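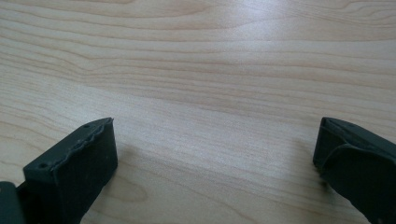 3. Table Surfaces and Reading Comfort

3.1 Background

Studies of reading rooms have usually treated light as a matter of the ceiling. The number of lamps, their height, and the brightness measured at desk level are reported with care, while the table itself is named in a word or two and then left out of the analysis. Lehtinen and Leinonen took a different starting point in their earlier work at the Banham branch, where readers were asked to mark the spot on the table at which they would prefer to place a book. Most of the marks fell well away from the center of the table, and the authors suggested that reflected light from the surface was a likely cause. The present section reports on a larger survey that was designed to test this suggestion in the public library at Lurnwood.

A reflection on a tabletop differs from glare on the page in one important way. The reader is seldom looking at it directly. It sits at the edge of the visual field, above or beside the book, and it changes as the reader leans forward or shifts in the chair. Readers in the Banham study rarely used the word "glare" at all. They spoke of a place at the table that was "tiring" or "too open," and several had moved to another seat without being able to say why.

3.2 Setting and materials

The survey was carried out in the main reading room at Lurnwood, which is used by students in the morning and by a mixed adult public for the rest of the day. Seven tables were included. Four had been refinished by the Frerichs workshop with a low-sheen oil, and three kept their older varnish. All stood under the same type of ceiling lamp, and the blinds on the south side were kept at half height throughout the survey period.

Finish is commonly described on a scale that runs from matte to high gloss, although the middle of the scale is hard to judge by eye. A pale wooden top with a finish between matte and satin can still carry a broad, soft patch of brightness in which part of the grain is washed out (Figure 1). Under a high gloss the same light would tend to form a smaller and sharper reflection with a clear edge. The two conditions call for separate treatment, and the questionnaire was written so that readers could report either one.

Questionnaires were left at the service desk and on a stand near the entrance. Respondents were asked to give their seat, the time of day, the kind of reading they were doing, and their comfort on a scale from one to five. They were also asked whether they had changed seats during the visit. No names were collected. A total of 400 completed forms were accepted for analysis.
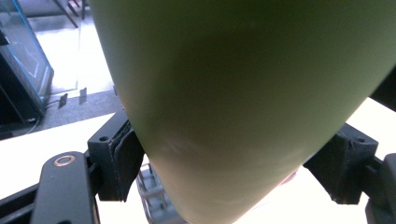 In addition to the written survey, 30 regular users of the room took part in short interviews. Each interview lasted 10 minutes and was held in the Flulitz study room on the upper floor, so that the conversation would not disturb other readers. Santeri Leinonen conducted the interviews, and Raili Lehtinen coded the written notes without knowing which tables the speakers had used. Differences in coding were settled by discussion between the two.

3.3 Results

Comfort ratings were higher at the four refinished tables in every part of the day. The gap was widest in the late afternoon, when the ceiling lamps were on and daylight still entered from the south. In the morning the difference was small, and it cannot be separated with confidence from the habits of the student group, who tended to return to the same seats regardless of the surface.

Seat changes followed a similar pattern. Readers at the varnished tables reported moving more often, and when they moved they usually chose a seat on the opposite side of the same table. This is consistent with an effect of viewing angle, as a change of side alters the path of the reflected light while leaving the lamp, the chair, and the noise level much as they were.

The interviews added one finding that the questionnaire had not anticipated. Readers who used large volumes, such as atlases and bound newspapers, seldom complained of the table at all. An open volume of this kind covers most of the surface in front of the reader. Those who read paperbacks or took notes on a single sheet were more likely to describe the table as bright, and several had begun to lay a folder or a dark scarf beneath their papers. The practice was found at both types of table, and its effect on comfort ratings is examined in Section 4.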